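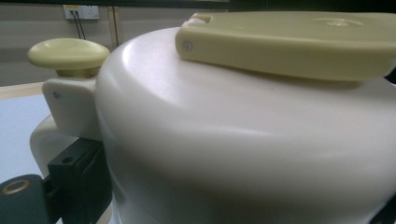
Gripper against the big jug, close to the handle and the yellow knob.

News from the Judholm bench: we've found out why the grippers kept letting go! Readers of the January issue will remember that the Traline pair had started dropping things, always rounded ones, and always a second or two after what looked like a perfectly good hold. We blamed the software for 7 weeks (sorry, software people).
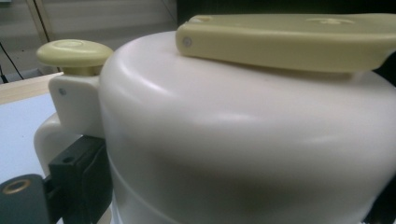

The fault was in the pads. Under load the facing creeps on its block, so the jaw reports that it has closed while the grip is still sliding away. On a square box you'd never notice. On a curved plastic wall it's enough to lose the lot, and a full jug on somebody's foot is a safety matter, so full containers are banned until further notice.
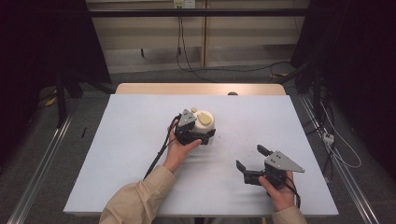

Both hand-held grippers at the table, the left one closed and the right one open.

Willems, who supply our facing, have suggested a thicker sheet and a different glue, and we can't wait to try them. The plan is 300 closes per pad, then a check for slip, then the same again on glass.
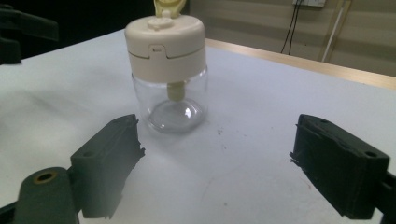
Glass comes last for obvious reasons, and goggles stay on throughout. In the meantime, please look at the inner faces of your pads before each session. If an edge is frayed or lifting, hang the gripper on the red hook and tell the Jistilside office, who have 8 spare sets in the drawer.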